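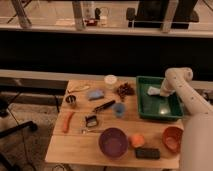
添付1:木のテーブルと緑のトレー

件名:共用プリンターが両面印刷の裏面だけ上下逆になる
受付日:2026年6月17日
報告者:Nazma Dissanayake
担当:Elin Ruddock
状態:対応中→保留→対応中→解決(仮)

報告内容
3階の共用プリンターで会議資料を両面印刷すると、裏面だけ上下が逆に出ます。表は普通です。会議では全員が一枚めくるたびに紙をくるりと回しており、動きがそろってきたのが少し怖いです。再起動はしました。電源ケーブルの抜き差しもしました。プリンターに話しかけるのは、まだ試していません。

担当メモ 1
「長辺とじ」と「短辺とじ」の取り違えを疑う。この種の問い合わせはほぼこれで終わる。報告者の設定画面を確認したところ、長辺とじになっていた。正しい。早く帰れると思ったのが間違いだった。

担当メモ 2
ほかの人の端末から同じ資料を印刷。Sajib Abeysekaraさんの端末では正常。Ashraful Ekanayakeさんの端末では逆。ドライバーは両方とも同じ版。Ashrafulさんからは「前からこうなので、そういう製品だと思っていた」との証言を得た。なぜ問い合わせなかったのかは聞かないことにした。

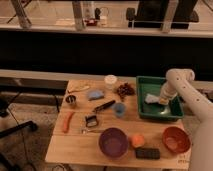
添付2:トレーの中の布、白と水色

担当メモ 3
印刷サーバーTrernilleyの待ち行列を調べた。3階のプリンターが二つ登録されている。名前は「3F-複合機」と「3F-複合機(新)」。もちろん実機は一台しかない。(新)のほうは既定値が短辺とじで、利用者側で長辺とじを選んでもサーバーが黙って上書きする。親切のつもりらしい。

Sajibさんは旧、Ashrafulさんと報告者は(新)を使っていた。新しいほうを選ぶという、ごくまっとうな判断をした人だけが紙を回すはめになっている。

担当メモ 4
(新)の作成者を履歴で確認。Zdzisław Kaczorowskiさん。本人に問い合わせたところ、返信は次のとおり。

「Jotitzからの移行試験で作りました。試験が終わったら消す予定でした。試験はまだ終わっていません。始まったかどうかも自信がありません」

消してよいか確認したところ、経理の月次帳票が(新)を名指しで使っているとのこと。しかも帳票は横向きなので、短辺とじでないと困る。つまり経理にとっては何も壊れていない。ここで保留にした。 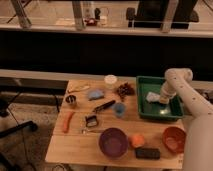 経理と話がついたので再開。帳票用に専用の待ち行列を作り、短辺とじの既定値はそちらへ移す。名前に「新」を入れないことだけは譲れないと伝えた。先方は「新帳票」を提案してきた。却下。最終的に「3F-帳票-横」で合意した。

作業内容
・「3F-帳票-横」を作成し、帳票ソフトStisitzの出力先を変更。
・「3F-複合機(新)」の既定値を長辺とじに変更し、上書き設定を解除。
・(新)に残っていたジョブ14件を確認。うち13件は同じ昼食の案内だった。持ち主に了解をもらい、すべて削除。
・利用者の端末から(新)を外し、旧に統一。

担当メモ 5
統一後、報告者の端末で再試験。裏面も正しい向きで出た。Ashrafulさんの端末も正常だが、本人は癖で紙を回してしまい、「まだ逆です」と一度報告してきた。こちらから席へ出向き、紙を回さずにめくってもらって確認した。
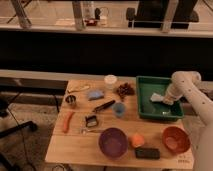 報告者からの返信
直りました。ありがとうございます。ただ、ホチキスが左上ではなく右下に留まるようになりました。これは別件でしょうか。

担当返信
別件です。新しい票を起こしてください。印刷時の「とじ位置」の画面も添えてもらえると助かります。(新)の削除は、経理で月次の出力が一度通ってから行います。それまでこの票は解決(仮)のままにします。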